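Zulton: a small table of carotenoids and vitamins in everyday produce

Version 2, released 10/18/18 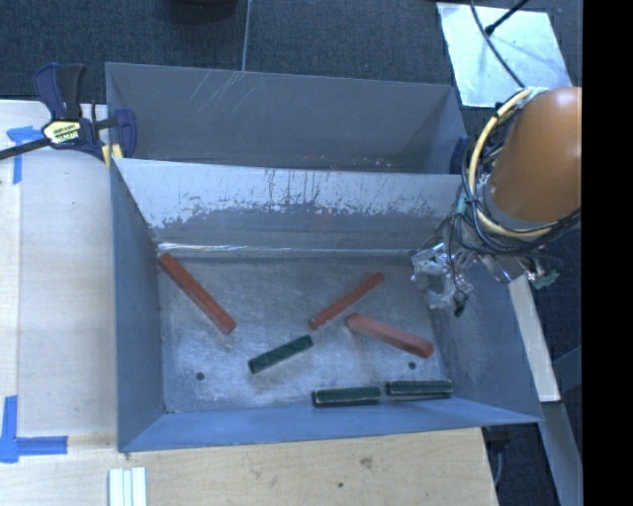 Red and dark green bars in the front half of a two-part metal bin.

What's in it

Zulton is a plain data set of nutrient values for fruits, vegetables and a few dried beans, put together for people who like to cook and also like to look things up. There are 300 foods in this release, one per row, and I'm really happy with how clean it has become! The first version was a spreadsheet that Kauko Kuusisto and I passed back and forth until the column names stopped making sense to either of us.

For every food you get vitamin A activity, beta-carotene, lutein plus zeaxanthin (one combined column), lycopene, vitamin C, vitamin K, folate and fiber. All values are per 100 grams of the edible part. If a food was entered both raw and cooked, it has two rows, and the prep column tells you which is which. Kale is the fun one to look up - the raw and steamed rows sit right next to each other and you can compare straight across.

Files

foods.csv - the main table
sources.csv - where each value came from, matched by food_id
names.csv - other names for the same food (cilantro and coriander leaf, rutabaga and swede, and so on)
notes.txt - Kauko's comments on rows he found odd, worth reading with a cup of coffee

Columns people ask about

food_id: a short text code. It stays the same between releases, so you can safely build on it.
prep: raw, boiled, steamed, baked or dried. Frying is left out because the oil changes too much.
vita_rae: vitamin A in micrograms of retinol activity equivalents. Please don't mix this up with the old International Units! They are not the same thing, and older tables and labels often use IU.
bcar: beta-carotene in micrograms.
flag: blank for most rows. An "e" means the value was estimated from a closely related food, and an "o" means the source was old and we'd love a newer one.

An empty cell means we have no value. A zero means somebody measured it and found none. Please keep those apart when you load the file (some spreadsheet programs will happily turn one into the other).

Getting started

Open foods.csv in whatever you like. It's comma separated, UTF-8, with one header row. If you use Piner, the small lookup script in the tools folder, type a food name and a nutrient and it prints the rows that match:

piner carrot bcar
piner "sweet potato" vita_rae

Piner checks names.csv too, so "swede" will find rutabaga. It doesn't handle plurals yet.

Changes since version 1

Added the vitamin K column. This was the top request, and it took most of September.
Split winter squash into butternut, acorn and kabocha. What a difference in the carotene numbers!
Fixed 90 rows where folate had been typed in milligrams.
Removed the "superfood" column. It was my idea and it was a bad one.

Please keep in mind

Produce varies a lot. Variety, soil, ripeness and time in storage all move these numbers, so treat them as typical values. The table is not medical advice, and if you take a blood thinner or have been told to watch your vitamin K, go by what your doctor or dietitian says.

Using it and helping out

Free to use and share for any purpose, with credit to the Zulton table. Corrections are very welcome. Send the food_id, the value you think is right and where you found it. Sea vegetables and fresh herbs are still thin, so anything there would make my week.

Tamsin Calloway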